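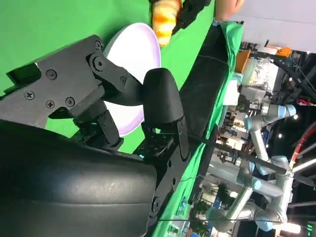 Gripper, plate and green cloth at the test bench, Taltow.

1/ I've worked in the canteen kitchen at Taltow for nine years. We serve 565 covers on a full day. From April we've had robot arms on trial for plating and tray work, and a few people asked me what it's like, so I'm writing it down.

2/ The arms don't cook. The job they're being tried on is picking up plates and bread items and setting them down in the right place. It sounds small. On a full day it's most of what two of us do between 11 and 2.

3/ Training is done with a person standing at the table. You put the items out, the arm has a go, you move them and it has another go. I did this for a fortnight. My feet hurt less than on the line, my patience was worse.

4/ Plates are harder than I expected. A tilted plate is a different job from a flat one. I pick up either without thinking, so I was no use at explaining how.

5/ What has changed for us: the early start moved by half an hour, and one person each shift now resets the table and writes up the stops. That job has no grade yet. Nadja Aebischer, our rep, has asked for one in writing.

6/ Our best day in the trial was 476 items placed. The line still had to be staffed as normal, because the trial doesn't feed anyone.

7/ Management say no posts go before the end of the contract with Greltamari. I believe them as far as that date. After it I don't know, and they haven't said.

8/ The younger ones mostly want the reset job. Two of the older ones have asked to stay on hot food. Both requests went in on the same form.

9/ Next review is June 2020. I'll add to this thread when we get the rota.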